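Nundia Break Room: Frequently Asked Questions
Updated 2023-11-08

Who looks after the break room?
Hala Belhaj handles supplies and the snack order. Mared Ruddock handles the dishes, the racks and anything that breaks. Notes for either of them can go in the tray by the second-floor printer.

How much do snacks cost?
Candy packets are 95 cents each and granola bars are 80 cents. Put coins in the tin or sign the sheet, and settle up by the end of the month.

Where do the snacks go?
On the upper wooden shelf of the black wire-mesh stand. Lay packets flat and push them back from the front edge, as they slide off easily. Full boxes stay in the supply closet.

Which mugs and glasses can I use?
Any on the tiered wooden rack. The orange mug and the cream and pale yellow ones are shared, and so are the clear glasses. If you want a mug kept for you alone, keep it at your desk.

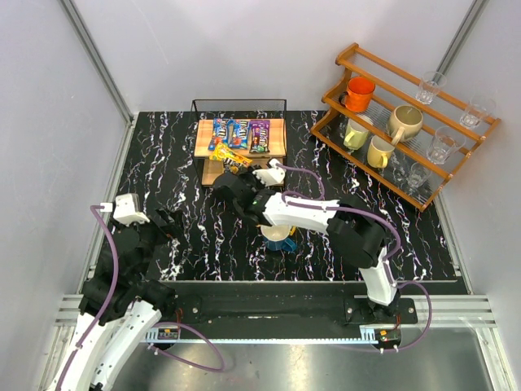 How should I put things back on the rack?
Dry them first. Tumblers can go upside down on the top tier. Small glasses fit best on the lowest tier. Please don't stack one mug inside another.

Can I ask for a different candy?
Yes. Write it on the order sheet. We buy from Pinheiro every 5 weeks, so a request may take a while. M&M's are on the regular order and don't need to be written down.

What if I break a glass?
Sweep it up, wrap the pieces in newspaper and tell Mared. There is no charge. We have 13 spare glasses in the closet, left from the May office move.

Can visitors use the room?
Yes, if they come with someone from Nundia. Tradeo staff on the same floor have their own kitchen but may borrow mugs for joint meetings. Please return them the same day.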